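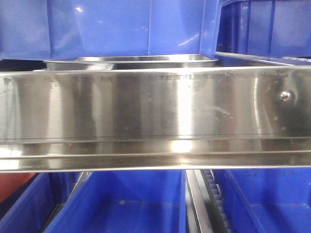
## Chapter 3: When the Shelf Shines Back

I used to think steel was the easy bit. It's flat, it doesn't move, nobody picks it up and puts it somewhere else. Then I spent most of a February at Plamside, with the shelf and the blue bins you'll be working on in this chapter, and I changed my mind!

Look at the bright streak running down the front panel, a little to the right of the middle. To you and me it's a reflection, and we hardly notice it. To an edge detector it's a lovely strong vertical line, every bit as good as the side of a bin (better, if you go by contrast). My first version of the bin finder grabbed it straight away and built a whole extra bin around it. I was rather proud of that bin until Oliwia Brzozowska asked me which one it was.

And the streak has a twin. The lower rail carries its own softer, blurry glow, pretty much underneath the first, so a program that checks one clue against the other will find that they agree. Two wrong clues that agree are much nastier than one.

So what can we trust? Try these before you read on, with a pencil and a printout if you like:

- the long straight bottom edge of the rail, where steel gives way to bins
- the blue itself, which you can pick out by hue even where the plastic has gone shiny (though the white highlights will punch holes in it)
- the screw head near the top right of the panel, small but fixed to the steel

I'd be wary of the water spots. They look like tidy little landmarks, and one wipe with a cloth takes them away. Kalevi Hakala once lined up a whole map on smudges like those and had to start again after lunch.

We'll build the bin finder in 2 passes. The first throws away anything that behaves like a reflection, and the second fits bin outlines to whatever is left. You'll need the Kahsay tools from Chapter 2 and the practice set of 300 stills, and please leave the exposure setting alone for now. I know it's tempting to turn it down and make the glare vanish, but you'll lose the dark insides of the lower bins as well, and we want those in section 3.2.

### 3.1 Finding the rail first

Start with the longest straight line you can get.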